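Week 7 handout: The shirt that wouldn't let go
Course notes, Faults and Safety in Robot Handling

Last week I promised you a real fault with all the embarrassing parts left in, so this one is mine. The job was laundry handling for a small company called Vedanora, two arms, one table, one garment at a time. Pick it up, spread it over the table edge, fold it, next! We'd run it at our Jastov site since December and I was pretty pleased with myself.

Then on a Friday, a bit after 4 p.m., one arm closed on a sleeve, reported a good grip and lifted nothing. The other arm had the rest of the shirt. Our code saw two "good grip" messages and pulled the arms apart to tighten the cloth, and when the empty side met no resistance it sped up (I wrote that part, thank you). It hit its travel limit, the drive tripped, and the loaded arm stayed clamped on the shirt with its motors off. I reached in to free it. Please remember that sentence, we'll come back to it.

Cloth is nasty for a gripper because there's so little of it to feel. When the fingers are still open, with a gap between the pads and the fabric hanging down behind them, you can't tell from finger position alone whether the next close will catch four layers or none. 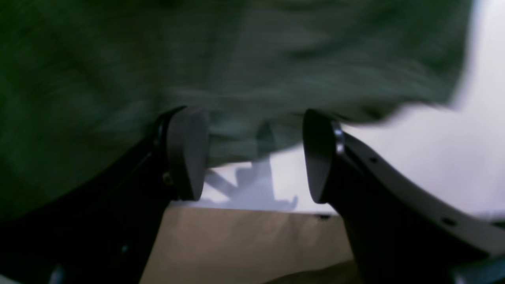 What the log told us

Kálmán Antal went through the log with me the next morning. We had 3,606 closes on record before the fault, and in 90 of them the fingers had stopped at a width that could mean one thin layer or plain pad on pad. The software called every one of those a success. Most of the time it was even right, and so we never looked!

The threshold came from our old towel job, the Flukby one. Towels are thick. Shirts aren't. I copied the settings file over, changed the name at the top and went to lunch. 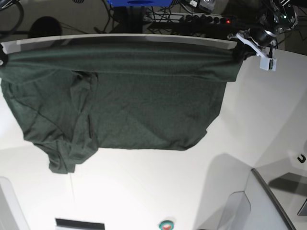

Tension is the part of this fault I'd like you to think hardest about. A slack shirt is harmless, but once you pull it tight between two holding points you've stored energy in it, and that energy goes somewhere when one side slips. Look at how the green one is stretched along the table edge, with the cloth bunched into a dark knot where the white bracket holds it. If that knot lets go, the arm is suddenly pulling on nothing, and any controller that reads "no resistance" as "go faster" will do just what mine did. So: cap the speed during the stretch, whatever the force reading says. We now stop both arms if the force drops by half in under 600 milliseconds.

About my hand

Back to me reaching in. The drive had tripped, so I figured the arm was dead. It wasn't safe, though. The brake was on, the shirt was still under tension, and nothing stopped a person at the desk from pressing reset. A tripped drive is a fault state. It is not a lockout. I got away with a pinched thumb and a long talk with Ó Riain, our safety contractor, who made me write the new procedure myself:

1. Press the emergency stop, even if everything has already stopped.
2. Switch off at the isolator, put your own lock on it and keep the key.
3. Take the tension out of the cloth before you touch a finger. Cut it if you have to, shirts are cheap.
4. Open the gripper with the manual release. No prying with a screwdriver (yes, I've done that too).
5. Check that the work area is clear before you unlock, and go back to the start position at slow speed.

For Friday's lab

Bring a fault tree for "grip reported, nothing held." Start from the top event and go at least three levels down. I want to see the copied settings file in there somewhere, and I want to see me. Keep it to about 900 words of explanation, drawings don't count.

Also read the section on protective stops again. Several of you mixed them up with emergency stops on the last quiz, and I'll be asking again.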